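Ablagekörbe aus Kunststoffgeflecht im Praxistest
Prüfstelle Einrichtung und Haushalt, Nurnville

Geflochtene Körbe aus synthetischem Material werden in Kantinen, Teeküchen und Empfangsbereichen zunehmend anstelle offener Schalen eingesetzt. Für die vorliegende Bewertung hat die Prüfstelle zwei Modelle der Reihe Suvska des Anbieters Findberg herangezogen, eines in Dunkelbraun und eines in Orange. Die Körbe wurden regulär im Handel erworben.
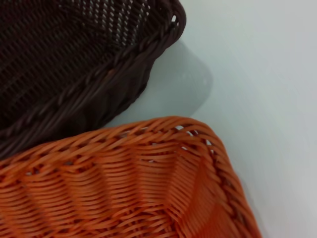
Beurteilt wurden Verarbeitung, Reinigung und Standverhalten. Das Flechtwerk des braunen Modells ist gleichmäßig und eng ausgeführt, die kleinen Öffnungen lassen Krümel allerdings auf die Stellfläche durchfallen. Bei Brot und Gebäck empfiehlt sich daher eine Einlage. Positiv hervorzuheben ist der kräftige, geflochtene Rand, der auch an der gerundeten Ecke sauber geführt ist. Eine kleine hellere, rötlich braune Stelle an einem der Stränge wurde vermerkt und führte in der Verarbeitung zu einem geringen Abzug.

Die Reinigung erfolgte von Hand mit lauwarmem Wasser und einer weichen Bürste. Nach 40 Durchgängen waren weder gelöste Enden noch Verformungen festzustellen. Die Trocknung nimmt wegen der dicht gewickelten Randpartie mehr Zeit in Anspruch als bei glatten Behältern. 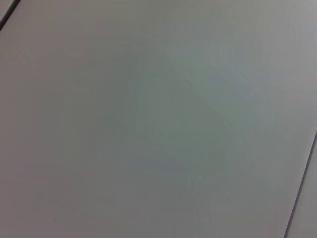

Das Standverhalten hängt wesentlich vom Untergrund ab. Auf glatten Flächen verrutschen leichte Körbe beim einhändigen Entnehmen, insbesondere wenn sie nur teilweise gefüllt sind. Wo graue, ebene Flächen wie im Prüfraum durch schmale dunkle Fugen begrenzt werden, sollten die Körbe vollständig auf einem Feld stehen, damit herabfallende Krümel nicht in die Fuge gelangen. Das Vergleichsmodell von Hendriks stand mit seinen 2 Gummileisten merklich sicherer, ist jedoch schwerer zu säubern.

Ergebnis: 70 von 100 Punkten. Für den täglichen Gebrauch mit verpackter Ware sind die Körbe uneingeschränkt geeignet, für lose Backwaren nur mit Einlage. Passende Einlagen gehören nicht zum Lieferumfang und sind gesondert zu bestellen.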